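Fadex Scene Builder: An Assessment After One Term of Use
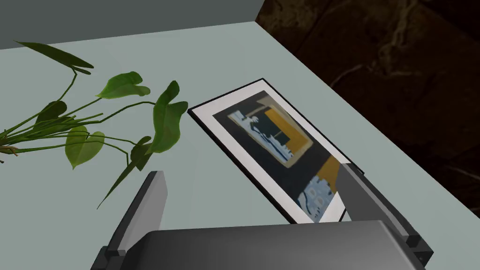
A tabletop task rendered in the Fadex simulator, with the framed print lying flat between the open fingers.

By Souad El Ouafi

This post records my assessment of the Fadex Scene Builder, a subscription service that supplies simulated household and office scenes for testing robot manipulation software. I teach the second-year automation course at Humerton, and the department took out a license at the beginning of the teaching term. The views set out below are my own. The department has made no decision on renewal, and Fadex has not seen this text before publication.

Readers of this blog will recall that our previous arrangement was a set of scenes built in-house. Those scenes were limited. Most consisted of a table, a block and a tray, and students who had learned to move the block into the tray had in effect finished the course. The purpose of the license was to obtain scenes with ordinary objects in awkward places, without asking teaching staff to model them by hand.

What the service includes

The standard plan provides 150 scenes, a gripper and arm model, a task editor and a scoring module. Scenes are delivered as packages that open in the Fadex viewer. Each package contains the objects, the lighting, the starting position of the arm and a short written instruction. The instruction may be replaced by the user, and we have replaced most of them, for reasons given later in this post.

A scene may be viewed from several fixed positions or from a position attached to the arm. The wrist view is the one our students use most. It places the two fingers low and large in the view, so that a student can judge the opening between them against the object. It also means that the fingers hide part of what the student needs to see. In the framed print scene, the right finger covers the lower right corner of the frame at the point shown. I regard this as a strength of the product. A program that relies on finding four clean corners will have difficulty from such a position, and the student is obliged to deal with the matter early.

The task editor permits changes to the goal, the starting position and the permitted time. It does not permit changes to the shape of an object. The Fadex documentation is clear on this restriction, although the sales material is less so.

Installation

Installation was carried out by my colleague Hatem Ramadan on a Monday morning and took 2 hours for the teaching laboratory as a whole. The longest part was the license server, which must be named in a configuration file on each machine. We would have preferred a single setting at the server. The viewer ran on our existing workstations without new graphics hardware, although the older machines reduce the shadow quality by default and do so without notice to the user. The setting is found under Display and then Rendering, and should be checked on every machine before any marked work is done. Two machines with different shadow settings may produce different results from the same student program, and we lost an afternoon to a dispute over precisely this point.

The framed print scene

I have chosen this scene for closer comment as it is the one that the class used for its midterm assignment.

The print lies flat on a pale, smooth tabletop at an angle to the table edge. It has a thin black frame, a broad white mat and an abstract design in dark navy, mustard and light blue. Leaves of a houseplant reach in from the left, and the largest of them comes almost to the black edge of the frame. Past the right-hand side of the table is a dark marbled stone surface.

The assignment set by the department was as follows. The program was to take hold of the print, raise it clear of the table, turn it so that its long side was parallel to the back edge, and set it down again. Contact with the plant was to be recorded and carried a penalty. The instruction supplied by Fadex asked only that the print be moved, which in our judgment left too much open.

Several features of the scene proved useful for teaching. The frame is thin, and a gripper that closes too high will miss it entirely. The white mat against the pale table confuses programs that separate objects by brightness alone, and a number of students first submitted programs that treated the mat as table and the dark artwork as the whole of the object. The mat is also slightly wider along the lower edge than along the top, so a program that takes the middle of the artwork as the middle of the frame will be a little out. I had not noticed this myself until a student raised it in class.

The leaves were the cause of most penalties. In the Fadex model, leaves and stems bend on contact and return to position, and each contact is logged with a time and a force. The quality of the bending is acceptable for teaching. I would not rely on it for research into plants, and Fadex does not claim that it is suitable for that purpose. The thinner stems occasionally pass through one another when pushed hard. The log still records the contact in such cases, so the marks are not affected.

Scoring

The scoring module returns a figure from zero to one hundred for each attempt, together with a breakdown. The department set the pass mark for the midterm assignment at 70. I consider the breakdown more useful than the total, and I now ask students to submit it with their written report.

The default weights favor speed. Under those weights, a program that drags the print quickly across the table may score above one that lifts it carefully and takes longer. We moved most of the weight from time to placement and contact. The change was simple to make and applied to all submissions at once. Instructors who intend to use the default weights should read the relevant page of the manual first, as the effect is considerable and is not apparent from the total.

Repeated attempts are supported. A student may request a batch in which the starting angle of the object is varied within set limits. The batch report lists every attempt and gives access to a replay of each. Replays may be paused and viewed from any of the fixed positions. This feature has shortened my office hours more than any other, for the reason that students now arrive having already seen where the attempt went wrong.

Points of concern

The first concern is the grip model. Friction between the finger and the object is set by a single value for each object. In the framed print scene, the frame, the mat and the artwork all share that value. A student program that pressed on the mat obtained the same hold as one that closed on the frame. Fadex support confirmed that separate values are not available under the standard plan and are not planned for the coming release.

The second concern is the quality of the supplied instructions. Of the scenes we have opened, 9 had instructions that named an object by a word the students found unclear. In each case we rewrote the text in the editor. The work is minor, but it should not fall to the customer.

The third concern is the treatment of updates. An update in October altered the lighting in a number of scenes during a period of marked work. The release note mentioned improved shading and gave no list of the scenes affected. We have since fixed the version for the duration of each assignment, and I recommend that other instructors do the same. The option is available to administrators only.

Support

Support is provided by email and, for departments on the teaching plan, through a shared request page. Replies to our questions were courteous and in most cases complete. The question concerning shadow settings was answered the same day. The question concerning friction required three exchanges, chiefly to establish that we were describing the product as designed and were not reporting a fault.

Comparison with other services

Before the license was signed, the department also considered Medow and Hegazy. Medow offers a larger library and a better viewer, but its teaching plan at that time did not include the scoring module, which would have had to be licensed separately. Hegazy permits the user to edit the shape of objects and to set friction by surface, and would be my preference for a project course with a small number of students. Its scenes are plainer, however, and there is little in them to get in the way of the arm. For a second-year class with set assignments, Fadex was the closer fit.

Recommendation

I shall recommend that the department renew the license for a further year on the teaching plan, subject to written notice of any update that changes the appearance of a scene. I shall also ask that the friction question be raised again when the contract is discussed. Mr. Ramadan has prepared a short setup sheet for the laboratory, covering the license file, the shadow setting and the fixing of versions. Instructors at other institutions who would find it helpful may request a copy through the contact page of this blog.

The revised weights for the framed print assignment will be posted separately once the second-year marks have been returned.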